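Can a Machine Take a Computer Apart Yet?
Final report, Mervin Perron
3 Mar 2019

1. Why I picked this

Every spring our repair shop at Drenness gets a pile of office desktops that need their drives pulled before the rest goes to scrap. It is dull work. A student with a week of practice does it without thinking, and plenty of articles say a robot will soon be doing it for us. I wanted to know how much of that to believe, so I looked at one shop-floor chore: getting the hard drive out of an open tower.

I read whatever I could find in the library and talked to the manager at Fortin, a small recycler that handles 3000 machines a year. Then I wrote out each step as if explaining it to something that has never held a cable.

2. What the chore involves

On paper there are 2 steps, unplug and lift. My written version ran to four pages. The cables are the reason. A metal case stays where you put it, but a cable moves when you touch it, and then it moves again when you let go. SATA data cables are the worst. Some plugs have a metal clip you have to squeeze, some don't, and from above they can look the same.
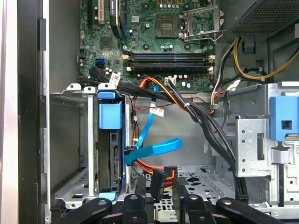
The second problem is force. A person wiggles a tight connector and feels it start to give. Pull too hard and you crack the plastic around the contacts, which doesn't matter for scrap but matters a lot if the drive is going into another machine. A gripper can be told to stop at a certain force. Somebody still has to choose that number, and I doubt one number fits an old, stiff plug and a new one.

Third, no two models are laid out alike. Colored latches help, and I give the case makers credit for those. They were put there for human thumbs, though, and each maker has its own idea of which way they should slide.

3. What people claim

The sales sheet for the Tevel arm says it "handles mixed electronics." I asked what mixed meant and was sent the same sheet again. The Stollthorpe demo video is better — it shows a drive coming out cleanly — but the video has cuts in it, and I would like to know what happened between them.

The manager at Fortin was polite about all this. He said he would buy one the day it could do 200 towers in a row without a person standing next to it. His crew once did 274 in a shift.

4. My view

I think a robot can do parts of this job now, on one model, with the case already open and the cables where it expects them. I don't think that counts as doing the chore. Opening the case, finding the screw somebody replaced with the wrong kind, moving a bundle of wires out of the way and keeping it there — those take up most of the time at our bench, and they get the least attention in what I read.

I could be wrong on speed. If a machine ran slowly all night, slow might be fine. I'd want to see the failures written down first, with the same care as the successes.

5. What I would do next

In June I hope to time the steps separately, with three students and three case models, so there is something fair to compare a machine against. I would also like to test the plugs with a pull gauge. The shop doesn't own one, and my request is still with the department.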